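Lemora Table Covers – Questions We Get Asked

Home | Covers | Tape | Trade | FAQ | Contact

Last updated December 2021. Quick answers to the usual. If yours isn't listed, email Hwa-young and she'll get back to you, normally same day, a bit slower in the run-up to the holidays.

What is it?

Plastic sheet for covering a work table. Craft, gluing, model making, sorting small parts, potting on seedlings, whatever you don't want on the table itself. Comes folded or on the roll. Light blue, clear or white. Shiny on one side, duller on the other, use whichever side up you like.

Which colour should I get?

Light blue if you work with small metal bits. Washers, discs, caps, coins – grey on white is a pain to find, grey on blue much easier. White for fabric and paper. Clear if you want to see the table or slide a plan underneath.

How big do I need?

Measure the top, then add a hand's width on every side you want hanging over. Long tables: go for the roll, joins in the middle always catch your sleeve. Full roll is 44 metres. We cut shorter lengths too, just put the length in the notes box at checkout. Please put metres or feet!! We have had both.

Mine is full of creases. Is it faulty?

No. It's thin and it's been folded. Lay it out flat in a warm room overnight and most of them drop. Not all. Rolled sheet creases less but will still wrinkle once you lean on it and shove things about.

Don't iron it. Please. Chang-ho tried it on our behalf with a tea towel in between and we needed a new iron.

Will it shine under my lights?

Yes, the shiny side does, and creases make it worse, you get bright white patches along them. If you're taking photos or doing close work, duller side up, or move the lamp round to the side. A thin curtain over the window helps too.

Can I mark out areas on it?

Yes, and we'd recommend it if more than one person shares the table or you're sorting into lots. Yellow tape shows up well on the blue. Two boxes sharing a middle line is plenty for most jobs, one for parts in, one for parts done. Put them in a back corner so the middle stays free for the piece you're handling, and tape just a corner mark elswhere if you only need to line something up.

Lines don't need to be dead straight. Slightly slanted is fine unless you're measuring off them. 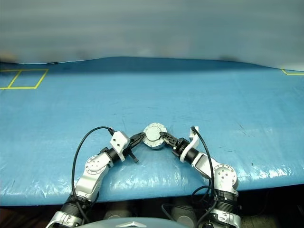
What tape do you use?

Ordinary yellow plastic tape, the narrow one on the Tape page. Masking tape works for a day or two then the edges lift. Avoid cloth tape, it takes the shine off and leaves gum behind.

How do I get the tape off again?

Slowly, pulling it back low over itself. If there's gum left, warm soapy water and a thumb. White spirit will cloud it.

How do I stop it sliding?

Damp cloth on the bare table first, then lay the sheet and smooth from the middle outwards. Or clips along the long sides. Or tape on the underside of the table. Don't tape it drum tight – it pulls at the corners and tears there first.

Does it scratch?

Yes, fine scratches and scuffs, mostly where you work most. Doesn't matter for use, still keeps wet stuff off. Turn it round end to end every so often and it wears more evenly. Not a cutting mat! A blade goes straight through, put a board down.

What about hot things?

No. Not mugs straight off the kettle, not glue guns, not soldering irons. Use a tray.

Can I eat off it?

We don't sell it for food. The Kaltent range is the one for kitchens and parties, see the Covers page.

How do I clean it?

Wipe down, washing up liquid, dry with an old towel. Crumbs and filings, brush off first or you'll drag them about and scratch it. Not the washing machine.

How do I store it?

Roll it round a cardboard tube, shiny side out. Folding is OK if you're short of space but see creases, above.

Delivery?

From our unit in Storkton. Folded sheets go by post, rolls by courier, someone has to be in for rolls. We've sent out some 2,000 orders from here and the ones that go wrong are nearly always a missing flat number, so check your adress.

Returns?

14 days, uncut and clean. Cut lengths we can't take back unless we cut it wrong, in which case tell us and we'll send another.

Trade and school orders?

Yes. Ask for price list 846. The one from June is out of date, bin it.

Do you do other colours?

Green maybe next year. Ask again in the spring.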